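2021-02-13 작업 노트
물때 방지 코팅 건, 중간 기록

Plundomus 코팅제 시험을 117회에서 일단 끊었다. 적셨다 말리는 걸 한 회로 쳤다. 원래는 200회까지 가기로 했는데 건조대 팬이 어제 저녁부터 소리가 이상하고, 지금 숫자만 봐도 계획을 고쳐야 할 것 같아서다. 더 돌린다고 좋은 답이 나올지 모르겠다.

먼저 의심스러운 점부터 적어 둔다. 자료집 첫 장에 "물때가 90% 줄어든다"고 돼 있다. 무엇에 비해서인지가 없다. 코팅 안 한 새 크롬인지, 한 번도 안 닦은 크롬인지, 매일 마른 수건으로 닦는 크롬인지에 따라 완전히 다른 얘기다. 면적인지 무게인지도 없다. 사진 두 장을 나란히 놓았는데 조명 각도가 서로 다르다. 왼쪽은 역광이라 얼룩이 다 살아나고 오른쪽은 정면광이다. 이런 식이면 우리 창고 문손잡이도 새것처럼 찍을 수 있다.

Eyvindur Stougaard에게 메일로 원자료를 달라고 한 게 두 번째인데, 온 답은 같은 자료집 PDF였다. 파일 이름만 바뀌었다.

시편
크롬 도금 황동판, 코팅한 것 4장과 안 한 것 4장. 같은 도금 배치에서 잘랐다. 뒷면에 유성펜으로 번호를 적었는데 3번 글씨가 지워져서 다시 썼음. 다음에는 각인할 것. 코팅은 설명서대로 했다. 알코올로 닦고, 얇게 펴 바르고, 하룻밤 두었다. 설명서에 "얇게"가 어느 정도인지 안 나와 있어서 면 패드에 세 방울 떨어뜨리는 걸로 통일했다. 이 부분을 누가 따지면 할 말이 별로 없다.

물
Bramville 작업장 수돗물을 그대로 썼다. 여기 물은 주전자 바닥만 봐도 센물인 걸 안다. 경도 시험지 색은 제일 진한 칸 쪽인데 시험지 유통기한이 지나 있었다. 숫자로 적지 않겠음. 새 시험지 주문할 것. 지난번처럼 "경도 높음"이라고만 보고서에 쓰면 또 물어볼 텐데, 그래도 틀린 숫자를 쓰는 것보다는 낫다.

관찰
처음 며칠은 확실히 다르다. 코팅판에서는 물이 구슬처럼 뭉쳐서 기울이면 굴러 내려간다. 보고 있으면 설득된다. 판매 시연에서 이 장면만 보여 주는 이유를 알겠다. 그런데 굴러 내려가지 못하고 남은 방울이 문제다. 안 한 판에서는 물이 얇게 퍼져서 뿌연 막이 되고, 코팅판에서는 방울이 그 자리에서 마르면서 가장자리가 또렷한 흰 고리가 된다. 총량은 코팅판이 적어 보인다. 눈에 띄는 정도로 따지면 나는 고리 쪽이 더 거슬린다. 점심때 지나가던 사람들한테 어느 판이 더럽냐고 물었더니 의견이 갈렸다. 표본으로 칠 만한 건 아니고 그냥 적어 둠.

중반 이후로는 구슬이 잘 안 맺힌다. 특히 2번 판 아래쪽. 거기는 내가 중간에 손가락으로 한 번 만진 데라 코팅이 닳은 건지 기름이 묻은 건지 구분이 안 된다. 내 잘못이고, 2번은 결과에서 빼든지 넣고 각주를 달든지 해야 한다. 빼면 결과가 코팅 쪽에 유리해진다. 그래서 넣는 쪽으로 기울어 있다.

무게는 저울 분해능이 모자란다. 코팅판 둘과 비코팅판 하나가 같은 값으로 나왔다. 저울이 못 보는 차이를 가지고 몇 퍼센트 줄었다고 말할 수는 없다. 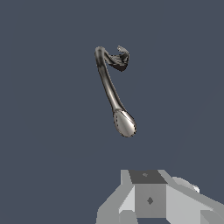
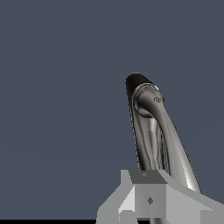
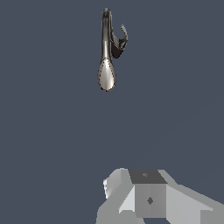
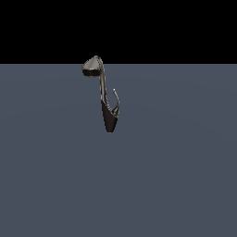 렌더링 네 장. 앞의 세 장에는 은빛 광택의 금속 물체.

제거 쪽
같이 들어온 Mikia 세정제도 잠깐 봤다. 향이 세다. 성분표에는 구연산이 앞쪽에 있고 그 뒤로 계면활성제, 향료. 비교용으로 마트에서 산 구연산 가루를 물에 풀어서 같은 시간 대어 봤는데 흰 고리가 빠지는 속도는 내 눈에 같았다. 농도를 맞추지 않았으니 공정한 비교라고 우길 생각은 없다. 다만 가격 차이를 정당화할 만한 무언가를 기대했다면 오늘은 못 봤다. Mikia 쪽이 한 가지 나은 점은 점도. 세워 둔 판에서 덜 흘러내린다. 이것도 키친타월을 적셔 감아 두면 해결되는 문제긴 하다.

식초는 안 했다. 작년에 해 보고 냄새 때문에 옆방에서 항의가 들어온 적이 있다. 그리고 크롬이 벗겨진 곳에 산이 오래 닿으면 밑의 니켈이 어떻게 되는지를 봐야 하는데, 이건 따로 날을 잡아야 한다. 인터넷에 도는 "식초에 밤새 담가라"는 글들은 그 얘기를 거의 안 한다. 새 제품이면 괜찮을 수도 있다. 오래된 물건은 모서리부터 이미 얇다.

Muriithi 매뉴얼과 비교
Muriithi 관리 안내서를 다시 읽었다. 거기는 코팅 얘기가 한 줄도 없고 쓰고 나서 부드러운 천으로 물기를 닦으라고만 되어 있다. 재미없는 조언이지만 시험해 볼 가치가 있다. 사실 우리 시험에 제일 필요한데 빠진 것이 이 대조군이다. 코팅 없이 매회 닦은 판. 처음 계획서를 쓸 때 왜 안 넣었는지 기억이 안 난다. 6월 회의 메모를 뒤져 보니 누가 "닦는 사람은 코팅을 안 산다"고 말했고 그대로 넘어갔다. 그럴듯하게 들리지만 근거는 없는 말이다. 닦는 사람이 오히려 코팅도 살 것 같은데, 이것도 내 짐작이다.

반론도 적어 둔다. 공정하게.
우리 시험은 판을 세워 두지 않고 비스듬히 눕혀 놓았다. 실제 수전은 곡면이고 물이 한쪽으로 흐른다. 방울이 굴러 떨어질 기회가 더 많을 테니 코팅에 유리할 것이다. 평판 결과만 가지고 효과 없다고 쓰면 저쪽에서 당연히 이걸 들고 나온다. 반대로 실제 욕실에는 비누와 치약과 손이 있다. 비누때가 한 겹 앉은 뒤에도 물이 구슬로 맺히는지는 자료집에 없고 우리도 안 해 봤다. 둘 중 어느 쪽 효과가 더 큰지 지금은 모른다.

또 하나, 건조 조건. 우리 건조대는 팬을 돌려서 빨리 말린다. 천천히 마르면 결정이 다르게 자랄 수 있다. 어제 팬이 이상해진 뒤의 마지막 몇 회는 마르는 시간이 길어졌고, 그 구간 고리가 앞 구간보다 좀 넓어 보인다. 우연일 수 있음. 표에 별표를 해 두었다.

그래서 지금 쓸 수 있는 말
초기에 물이 뭉치는 효과는 있다. 그 효과는 회수가 늘면서 약해진다. 얼룩의 모양이 달라진다. 얼룩의 양은 적어 보이지만 재지 못했다. 자료집의 수치는 확인도 반박도 못 했다.

구매 쪽에서는 한 줄로 달라고 하는데, 위의 다섯 문장을 한 줄로 줄이면 어느 방향으로든 거짓말이 된다. 굳이 줄이라면 "보류"라고 쓰겠다.

할 일
- 건조대 팬 베어링 확인. 안 되면 통째로 교체
- 분해능 좋은 저울 빌리기. 도금실에 하나 있는 걸로 아는데 교정 스티커 날짜부터 볼 것
- 매회 닦는 대조군 추가. 천은 한 종류로
- 같은 각도, 같은 조명으로 판 촬영. 노출 고정
- 비누 섞은 물 조건은 양을 어떻게 정할지부터
- 경도 시험지 주문
- Stougaard에게 세 번째 메일. 이번에는 "무엇에 비해 줄었는가" 한 가지만 물을 것. 여러 개 물으면 제일 쉬운 것에만 답이 온다

추가, 저녁
5번 판(코팅 안 함)을 물로 헹구고 마른 천으로 세게 문질렀더니 막이 생각보다 많이 벗겨졌다. 코팅판의 고리는 같은 힘으로 안 벗겨졌다. 한 장씩만 해 본 거라 아무것도 아닐 수 있다. 하지만 맞다면 자료집의 "닦기 쉬워집니다"라는 문장과 반대 방향이다. 나머지 판은 손대지 않고 그대로 뒀음. 월요일에 다른 사람이 번호를 모르는 상태로 문질러 볼 것.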